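Kitchen product pages have settled on a standard set of published dimensions: overall length, overall width, bowl depth, cutout size. A buyer can compare two drop-in sinks on those four numbers and learn almost nothing about what either will be like to wash up in. My argument is that the rim, the drain position and the overflow should be specified with the same care as the bowl, and that sellers who leave them out should be marked down by anyone who writes a kitchen schedule. 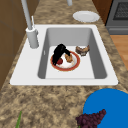
*Author: Staff contributor, Kitchens and Fixtures*

Start with the rim. On a drop-in sink the rim carries the weight, covers the cut edge of the counter, and holds the faucet. Those are three separate jobs with three separate minimum widths, yet most spec sheets give a single figure for the whole perimeter or no figure at all. A rim that is wide where the faucet mounts and narrow elsewhere is a sound layout. It puts material where the load is and gives the rest of the footprint back to the bowl. It also means the sink is not symmetrical, and an asymmetrical sink needs a drawing.

I compared the published sheets for two lines I specify often, the Mullia and the Plutero. The Mullia sheet gives a bowl width of 490 mm and a rim of 49 mm, with no note on which side the rim was measured. The Plutero sheet gives a full plan view with every edge dimensioned. The Plutero costs more, and I have stopped treating that difference as a premium for the brand. Part of it pays for a drawing that keeps an installer from guessing.

Guessing is expensive in stone. A laminate top with a bad cutout can be replaced in a day. A granite slab has to be templated, cut, polished at the exposed edges and carried in by people who charge accordingly. On a recent job with a counter run of 2000 mm, the sink center had been set at 1244 mm from the left wall to line up with a window. The cutout was correct. The faucet hole, drilled from a generic template, left the handle too close to a tall cabinet to open fully. No single party had made an error against the documents they were given, so the owner paid for it.

Swing and clearance for the handle belong on the sheet. A side lever needs room at both ends of its travel, and that envelope changes when the faucet is turned in its hole. Robles prints a handle arc on its faucet drawings, to scale, with the open and closed positions marked. It takes up very little space on the page. I would like to see it made routine.

The overflow deserves a paragraph of its own, mainly for the confusion it causes. Some plumbing codes ask for one in a kitchen sink, many do not, and a good number of buyers assume that having one protects the floor. An overflow slot has a limited flow rate. If the faucet delivers more than the slot can pass, the sink will still fill to the rim, just later. A sheet that lists "with overflow" and gives no rate has described a hole.

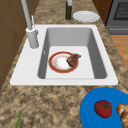 ## Drain position and what it costs below the counter

A rear drain frees the cabinet. The trap sits against the back wall, and the space in front can take a pull-out bin or a filter unit. A center drain is easier to slope toward from all sides and shortens the distance that scraps have to travel. Neither is better in general. The choice depends on what goes in the cabinet, and cabinets are usually ordered before sinks, which is the wrong order.

The slope of the bowl floor is the other half of the question. A floor that looks flat may still have enough fall to clear water, or it may hold a film that dries into scale. The eye is a poor judge of this, especially in a white bowl. Manufacturers know the figure – they need it to make the mold – and almost none of them publish it. Bratasum does, in a footnote, in type so small that I missed it for two years.

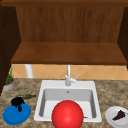
*Drop-in sink with a gooseneck faucet and a small round drain toward the back.*

## Bowl size is oversold

Showrooms push the single large bowl on the grounds that it takes a roasting pan. That is true and it matters a few times a year. For the rest of the time, a large bowl takes more water to fill to a useful depth, and a deep one puts the working surface lower than the counter by the full depth of the bowl. A tall person washing dishes at the bottom of a deep basin is bending from the hips for the whole task. Counter height gets argued over at length in most kitchen projects. The height of the basin floor rarely comes up, although that is where the hands go.

My preference is a moderate single bowl with a rear drain, a rim wide enough at the faucet to take a second hole, and a floor slope stated in writing. I would give up some bowl length for that without much regret. Other specifiers will weigh it differently, and a household that cooks in quantity has good reason to.

What I would not accept from any supplier is a sheet that leaves these points open and refers the reader to the cutout template. The template tells the fabricator where to cut. It says nothing on handle travel, overflow rate or fall to the drain, and by the time it reaches the site the sink has been paid for. Ask for the full drawing before the deposit, and if the reply is a brochure, ask again.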